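By August, the shed behind Ghazal's place had more cable in it than air. Ehsan had stopped coiling the stuff. He stepped over it like a man crossing a creek, coffee held high, grinning.

"Ten tries," he said. "Ten! And the last one it got the seven by the top and just hung on."

Ghazal had already pulled up the log. Line 3,361 was where the wrist had finally stopped arguing with the elbow, and she read it to him twice, the second time in a newsreader's voice. They'd named the whole rig Rollwood, after the street her nan grew up on, and by now they both talked to it (Ehsan more politely than she did).

"Put the board on an angle this time," she said. "If it only works square, it doesn't work."

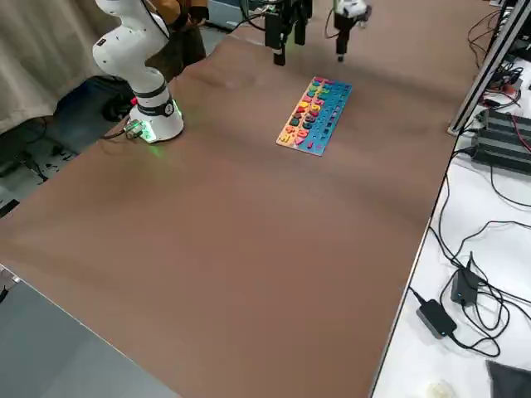 Rollwood on Friday evening, number board set crooked on the brown mat, base light green.

Green meant ready. Ghazal loved that green, the way it pooled on the mat like something spilled. She'd wanted a colour you could read from the back steps with a sandwich in your hand.

"Which number?" Ehsan asked.

"Pink one. Near the end."

"That's a mongrel of a reach!"

"I know! Go on."

He pressed the key. Somewhere above the table a motor cleared its throat, and the two of them leaned in until their shoulders bumped.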